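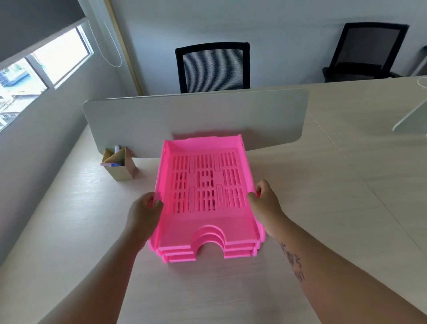

Celwood Stacking Letter Trays, Pink, Set of 3
Banura Robotics Club equipment shelf
Category: Task objects / Desk and office
Loan period: 2 weeks
Status: In stock

I'll admit I'm a little too fond of these. They're plain old letter trays, the kind you'd put mail in, and they've become the thing I hand to every new student who comes in wanting to work on manipulation. Everybody asks for the foam blocks first. Foam blocks are fine! But a foam block forgives you for everything, and a letter tray really doesn't.

Each tray is bright pink plastic with a slotted bottom, raised side walls, a taller back and a rounded finger notch in the front. They stack one on top of another, and they'll also sit side by side if you want a wider, flatter task. The notch is my favorite part, because it tells your vision code which way the tray is facing. My students on the Greco project (that's our two-arm desk tidying robot) spent most of March trying to find the front of a tray from the side walls alone, and then somebody pointed their detector at the notch and we all went home early.

What I use them for
Lifting the top tray off a stack without dragging the one below it. Setting it down square. Lining trays up in a row. Turning one to face front before it goes back on. I have students do every one of these by hand before they write a line of code, and do it slowly, with both hands, paying attention to where their fingers want to go. Most people go for the side walls and curl over the rim without thinking about it. That's your first grasp plan right there, so write it down.

Two hands is the way to go, by the way. One gripper on one side wall will lift a tray, sure, and then the far side sags and catches on the tray underneath and you're picking the whole pile up off the floor.

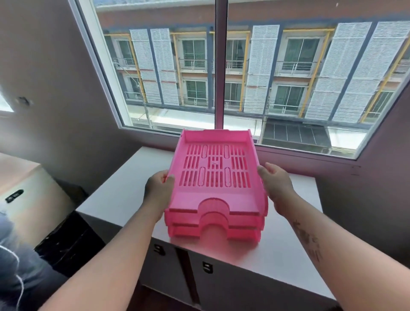
What's in the box
Three pink trays
One laminated task sheet with the starting layouts on it
A strip of gray felt to put under the bottom tray if your table is slick
A bag of 24 paper slips, in case you want to try it with something in the trays

Please check the slips back in with the trays. They end up in coat pockets and then I'm cutting new ones the night before a meet.

Setting up
Any flat surface at a comfortable height works, and I like to move the task around on purpose. Do it on a desk, then do it on top of a low cabinet by a window. Daylight coming in behind the trays is a whole different problem from ceiling lights, and if your color threshold was tuned at 7 in the evening you're going to find out pretty quick. The slots are the other troublemaker. On a white surface you get pale stripes showing through the pink, and a depth camera can get very confused about whether there's a floor in the tray at all. I tell students to go after the rims and leave the floor alone.

For practice runs I give each team 12 tries and write down every one, including the embarrassing ones. Start from a neat stack for the first few, then start from a row, then start from whatever mess the last team left you.

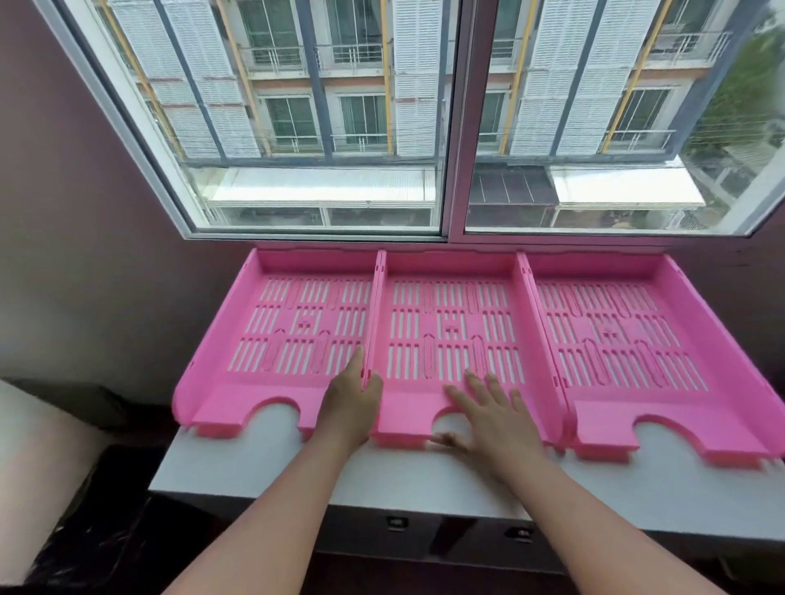 A parent coach from another school wrote to ask whether the row task is worth doing at all, seeing as the Zamel meet only scores stacking. Her team had been skipping it and putting all their time into the lift.

I'd say do the row. Pushing one tray up against its neighbor until the walls meet takes a light touch, and a team that can do that is going to be much calmer about the last half inch of a stack. Also it's less scary for the younger kids – nothing falls very far when it's already sitting on the shelf.

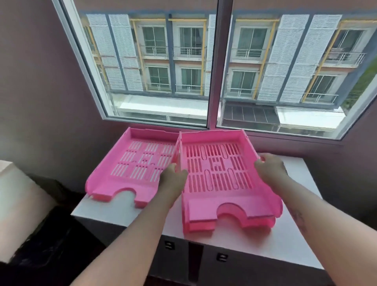 4 min read

A few more notes for anyone borrowing the set. The small fittings that line the trays up for stacking are the part that wears, so no forcing, please. If a tray won't seat, lift it, straighten it and try again, and make your robot do the same (a retry counts as one try on the sheet, we argued about this for a whole meeting). Keep gripper pads soft. Bare printed fingers leave white scuffs on the plastic, and then your detector learns to look for scuffs.

Cleaning is a damp cloth. No alcohol wipes.

Group size: up to 8 students per set, though it's more fun with fewer.
Goes well with: Greco soft gripper pads, felt strips, the tabletop lamp kit
To borrow: put your team name on the sign-out sheet by the equipment shelf. Pickup is after 4 p.m.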